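18 Oct 2018 — two-arm cell, window bench

Third day on the right arm. Writing this up now so Cleiton can pick it up in the morning without having to ask me.

Starting point: right gripper was closing short on one side. Žydrūnas noticed it on Tuesday when the pads met off center, and the log had 9 grip faults for the shift, all on the right. Left arm had none. I swapped the two gripper controllers' parameter files first, no change, so it's mechanical or wiring.

Took the right gripper off at the wrist. Four screws, one of them with a chewed head, replaced it from the Lokholm kit. Found dust packed in the slide and one finger screw backed out maybe half a turn. Cleaned the slide with a dry brush and a lint-free wipe, no solvent, very thin film of the light grease. Finger screws back in with the blue threadlocker and torqued to what it says on the sheet taped inside the cabinet door. Don't use the red, Neusa had to heat the last one to get it out.

Also re-dressed the wrist cable. It had been pulled tight enough that wrist rotation was tugging on the connector. Gave it more slack so it arcs over the joint. Ran joint 6 end to end by hand with the brakes released, then under power at slow speed. It clears.

Shoebox trials after lunch, slow speed.
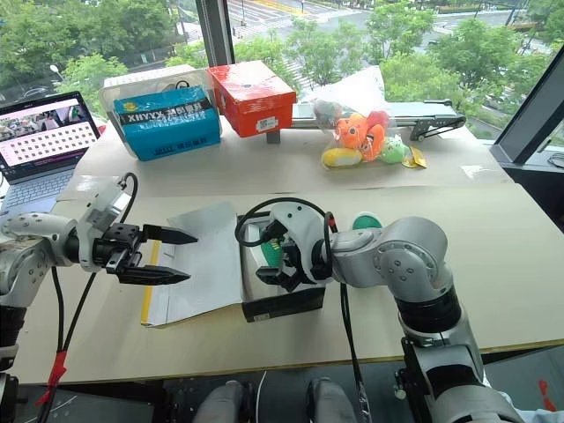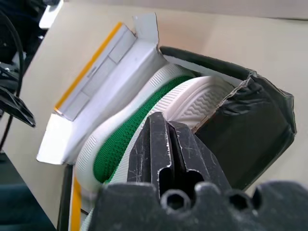 The grip offset is the number I care about most, because the fingers go into the box almost blind and the arm has to trust it. Old value was from before the fingers were changed in March. I re-taught the tool point using the pin on the base plate, 6 approaches, and threw out the worst one. With the green shoes the fingertips land on the knit and the edge of the midsole, and that is an awkward pair of surfaces to set force against: one gives and the other doesn't. I've set the right side a step lower than the left for now and written both values on the card. The finger plates are scratched and chipped along the edges. They're still usable, but I'd like to look at them with the loupe before we order new ones. Maureen thinks there is a spare set in the Mellor drawer. I looked and found only the long ones.

The box itself has a crushed wall on the right. I want a fresh one before anybody takes clearance numbers, a bent wall moves the rim and then we're chasing millimeters that have nothing to do with the arm. Same goes for the lid. Decide if it's on or off and write down which.

Wrist camera: re-seated the plug, wiped the lens. Checked the hand-eye calibration against the dot target. Error came out higher than I wanted on the first pass, fine on the second after I tightened the camera bracket. Saved as run 1181. The older file, 166, stays in the folder until Heloísa says she doesn't need it for the Prirkow comparison. Please don't delete it.

Afternoon light is a nuisance on that bench. Exposure is fixed now, auto is off on all cameras. If the picture looks dark first thing, leave it alone and wait for the sun to come round — do not touch the gain.

Left arm: visual only. Cables OK, gripper opens and closes smoothly, no play at the wrist. Didn't grease it. It's due with the next full service.

Still open:

- full-speed run on the right arm, not done, only slow so far
- backup of both controllers to the Stindesby share (I got a login error, ask Žydrūnas)
- short replacement finger plates, check the drawer again or order
- conveyor belt tracking, haven't looked at it at all
- new shoebox

Cleiton — before you start, home both arms one at a time, right one first. The left parks closer to the middle than it used to and I haven't changed that back yet. Home position file has today's values for the right arm only.

Power off at the cabinet when I left, air was already off.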